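Right, slides four and five, so slow down a bit, Vaughn. I always gabble here!

We've had the Burby two-arm kit on trial at Nundton and I like it, mostly. Setting it up took me 16 minutes (the quick-start card says 17, so well done me). The price is the sticking point, 2,000 a month before you've added support, and I'll come back to that.

Mug job now. Let people look before you start talking.

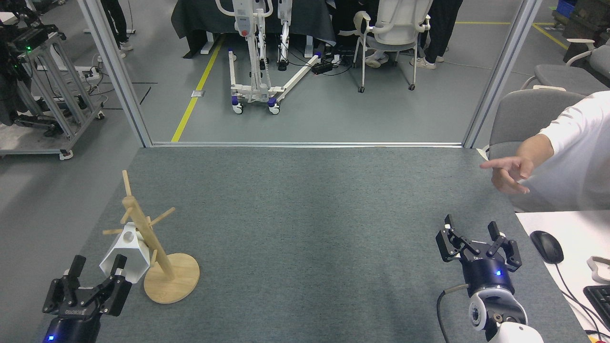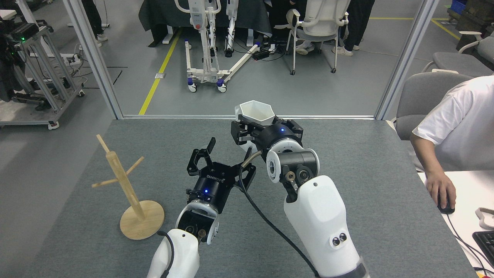

Burby kit, mug tree job: white cup on its peg in the first, in the right gripper in the second.

Mention the open fingers on the left arm, because somebody at Kimton asked whether you need both arms for one cup. Fair question! I'd still buy the pair, as you'll want the second for trays.

Then the grumble about cables, then over to Pan for pricing.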